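Search the guide Go Clear

Pluvside Washer-Dryer, Set-Up and Care Guide
Section 6: Washing Delicate and Small Items

Please read this section before the first wash with thin fabrics. The delicate program of the Pluvside turns slowly, but small pieces can still go under the door seal and stay there.

6.1 Before you start

1. Open the door fully and feel with the fingers along the inside of the rubber seal. Remove coins, hair pins and lint.
2. Check the care label on each piece. If the label shows a crossed tub, do not wash the piece in this machine.
3. Close all hooks and zippers. Turn dark pieces inside out.
4. Sort dark and light colors into different loads.

Note: New black cotton gives off color in the first washes. Wash it alone or with other black pieces.

6.2 Filling the mesh bag

1. Open the zipper of the bag completely.
2. Put in the pieces one by one. Fill the bag to half, not more. The water must be able to move through the fabric.
3. Close the zipper to the end and push the slider under its elastic cover, if your bag has one.
4. Lay the bag flat in the drum. With a single bag, add two towels of similar color so that the drum stays in balance.

CAUTION: Do not wash an underwire bra without a bag. A loose wire can pass through the drum holes and damage the heater.

6.3 Choosing the program

1. Turn the dial to DELICATE. The display shows the time of the program, 70 minutes with the factory settings.
2. Press SPIN until the lowest speed is shown.
3. Pour liquid detergent into compartment 2. Powder can leave white marks on dark cloth at low temperature.
4. Press START and hold it until the lock symbol lights.

Note: If you want to add a piece, press PAUSE and wait for the click. When the water stands above the door edge, the door remains locked.

6.4 After the wash

1. Take out the bag immediately when the program ends. Thin fabric gets hard creases if it stays in the drum.
2. Open the bag over a table or a basket, so that small pieces do not fall on the floor.
3. Pull each piece into shape by hand and dry it flat or on a line. Do not use the dryer function for lace or elastic.
4. Let the empty bag dry with the zipper open.
5. Leave the door of the machine open a hand wide.

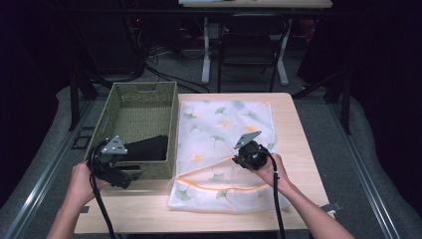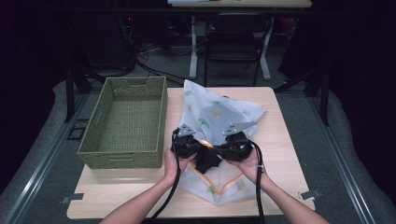
Printed mesh bag and green woven basket.

6.5 If the machine stops with code E8

The load is out of balance. Turn the dial to OFF, open the door when the lock is released, and spread the load by hand. Start the spin again. If the code comes back, check with a spirit level that the machine stands straight (see Section 2).

Reader comments (3)

Meinecke: Is compartment 2 the left one or the middle one? On mine the numbers are rubbed off.

Sidport: Middle one on my machine. The left is for prewash.

Urnach: I got E8 with one bag and nothing else in the drum. With the towels it spins normally, thank you.

Contact customer service | © Pluvside Home Appliances | Back to top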